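Resident Services Interview: The New Approach to Shared Lounges in Trikville
Wed 23 July

The Trikville Housing Office manages 20 residential buildings, and 6 of them now have a shared lounge on the ground floor. The head of resident services met with this newsletter to discuss how the lounges are run and what will change under the revised house rules.

Asked why the office decided to put money into common rooms, the head of resident services pointed to the annual survey. "We received 3,569 completed forms, and the request that came up most often was for a place to sit with neighbors in the evening," she said. "People were meeting on the stairs and in the mail room. Those areas have to be kept clear, so we were sending them away without offering anything else."

The first lounge opened in the Zultport building, in a former storage area. The work took longer than planned. The floor had to be leveled, and the original heating pipes did not meet the current code. "We would not choose a basement-level room again," she said. "The other lounges all have windows to the street, and the difference in use is considerable."

Booking has been the main source of complaints. Until now, a household could reserve a lounge for a full weekend. Under the revised rules, a private booking is limited to 3 hours, and the room must stay open to all residents on weekday evenings. She acknowledged that the limit is unpopular with larger families. "A birthday party needs time to set up and time to clean," she said. "We have agreed that the cleaning period will not count toward the booking - that was a fair point, and it was raised at nearly every meeting."

Furniture is chosen by the residents of each building within a fixed budget. The Wiriya building asked for long tables suited to shared meals, while Gurkley preferred armchairs and a bookcase. The office sets requirements only for fire safety and for the width of the path to the exit.

On the subject of noise, she said that quiet hours will remain as they are. Residents who live directly above a lounge may request felt pads for the chairs and a door closer, both supplied free of charge.

Food and drink are permitted in every lounge, and this will continue. "We looked at a ban after some carpet damage in Gurkley, and we decided against it," she said. "People stay longer when there is something on the table, and a carpet can be replaced with tile."
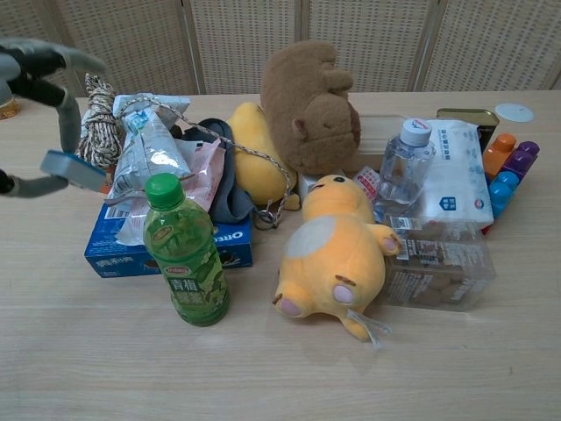 The tile will be laid in Gurkley before the end of July, and the lounge there will be closed while the work is done. Bookings already made for that period will be moved to the Wiriya building at no cost to the household.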